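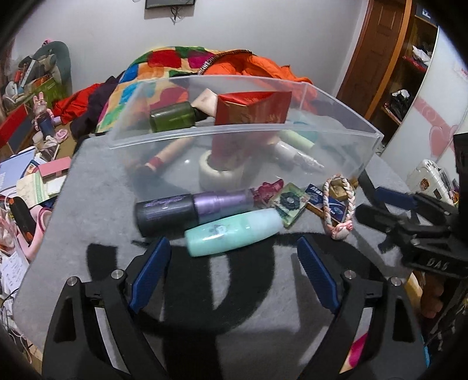
Bedroom table, clear box and loose small items. Room check, January.

ROOM SAFETY AND ORDER CHECK - SHARED HOUSE, DREVONORA
Checked by: Edeltraud Janssen
Form: Clultent household sheet, 8 points
Room no.: 3

1. Small items kept in a closed or high-sided container
PARTLY. There is a clear plastic box and some things are in it, among them a roll of tape, a small glass jar and a bottle. More are lying outside it on the gray felt. I was told the box "solved the clutter." I would like to see the clutter agree.

2. Glass kept upright
NO. The olive-green jar is on its side in the box. Aravind Iyer says it can't go anywhere in there. Maybe so, but glass under a pile of other things gets forgotten until somebody puts a hand in. Stand it up or find it another place.

3. Liquids and creams closed, caps on
NOT CHECKED one by one. The purple tube has a black cap. For the rest I have only the word of the person who packed them, and I had the same word last time, when hand cream got into the tape. Please go through them properly and initial here: ____

4. Small parts out of reach of visiting children
NO. Charms, key loops and beads are choking sizes. The pink pig on the braided cord is exactly what a two-year-old goes for. Shanti Bajpai's niece visits on weekends and the bedroom door doesn't latch, see the hall sheet.

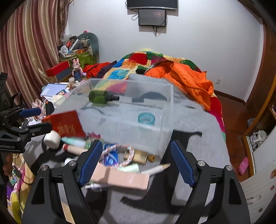
The answer I got was that everything would be sorted "by kind." Into what? It's one bin with no dividers. A bottle, a roll of tape and a pen will end up in the same corner however nicely they go in. I'm not against sorting. I'd just like to see it last until the next check before I tick anything.

5. Bed clear of hard or pointed objects
NO. Sort on a table and leave the bed for bedding. Anything with a point gets a cap or goes in a cup.

6. Bedding and coats away from heater
OK on the day. The patchwork quilt and the orange puffy jacket were piled on the bed, and the heater is on the other wall. I still don't call a pile "put away."

7. Chairs usable, not used as shelves
NO. The gray chair has a box and papers on it. Henrik Lammers wrote "temporary" on the last sheet. Same word, same chair.

8. Container suitable for the load
DOUBTFUL. The Skoster leaflet promises a great deal about clear boxes and says very little about lids. I saw no lid. Arne Kasten thinks there is one under the bed and will look.

RESULT: 1 point OK, 2 partly or doubtful, 1 not checked, 4 open.
Recheck after the evening meal, 7 p.m. Don't tidy the chair onto the bed five minutes before.

Recent sheets
Hall and front door: latch still loose
Kitchen drawers, knives and lighters
Wiegand heater, yearly look-over
Laundry corner, key no. 1425
Bathroom shelf, second attempt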